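Molstead Kitchen Chores: data card

Version 4. Last edited in February.

What this is

Molstead is a set of recorded attempts at small kitchen jobs by a single robot arm on a white table. It was put together at Stenholm to help answer a question we get asked a lot: can a machine tidy up a kitchen yet? Our short answer is "parts of it, slowly, on a good day". The longer answer is in the results section and in the notes on what goes wrong.

The set has 286 attempts. Each one comes with video, the arm's joint positions, the opening and closing of the gripper, and a written instruction of one sentence. Of these, 233 were marked as finished. The rest are kept in the set and labelled as failures, and we would ask you not to throw them away before training. A model that has only watched things go well has no idea what to do when a cup rolls.

The jobs

All instructions are written the way a person would say them at home. We did not correct them into one standard wording, so you will find "put", "pop", "stick" and "move" used for much the same thing. Typical ones are:

put the ketchup on the plate
take the ketchup off the plate
stand the blue cup up
move the strawberry next to the banana
put the banana in the colander
put the spatula down by the pots

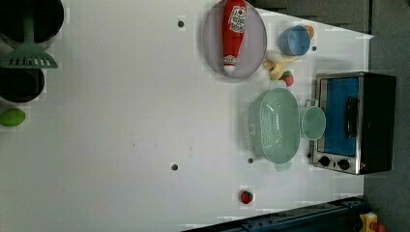 Objects are household plastic and play food, chosen for size and grip. Play food keeps its shape and can be dropped many times over, which real fruit can't. It is also easier than real fruit, and scores on Molstead should be read with that in mind. A robot that can lift a toy banana has not shown that it can lift a ripe one without leaving marks.

Layouts were changed by hand between attempts. Some changes are small, a few centimetres one way or the other. Others add or remove an object. There is no master list of layouts, and the start of each video is the only record of where things were.

How attempts were marked

Two people watched every video and marked it separately. An attempt is finished if the object ends up where the instruction says, has been let go of, and stays put until the recording stops. Speed doesn't count. Neither does neatness, so a cup set down hard still passes. Where the two markers disagreed they watched it again together, and the "disputed" column is set to yes.

What goes wrong

Cups on their side are the hardest thing in the set. The gripper has to come in at the right height and then turn, and a small error pushes the cup away instead of lifting it. Anything with a handle is worse if the handle points up and the model has mostly seen it pointing sideways.

Small round items are next. The strawberries get pinched at the tip and slip out. Items close to the oven are often left alone altogether, as the planner keeps its distance from the door and gives up early.

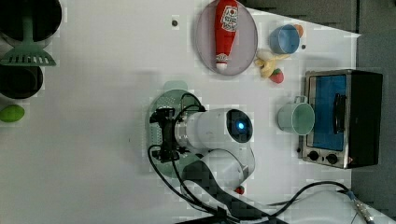 Flat tools such as the spatula are hit and miss. When one rests across a pot there is space under it and the grip is simple. Once it has fallen on the table the fingers can't get beneath it, and we have very few good recoveries from that position.

Results so far

We trained the Prikcombe baseline on a fixed part of the data and ran it 200 times on layouts it had not seen. It managed almost half. Moving one solid object to an open spot on the table was fairly dependable. Two-step jobs were poor, mainly because a slip in the first step was carried into the second with no attempt to put it right.

A person would do any of these jobs in a couple of seconds with their mind on something else. We would not leave the arm to clear up after a meal, and we would not trust it with glass. For fetching and placing light plastic things in a known spot, under supervision, it is getting close to useful.

Not covered

Water, heat, food waste, knives, cupboards and drawers. The oven door is not opened in any instruction. There are no people in the workspace, so please don't use this set to make claims about working safely beside someone.

Files

episodes/ one folder per attempt
labels.csv instruction, finished yes or no, disputed yes or no
splits/ the train and test lists used for the baseline
tools/ a viewer and a script to convert to the Tautahi format

The converter drops the gripper signal if you run it with the short option. This is a known fault and will be fixed in the next version. Use the long option until then.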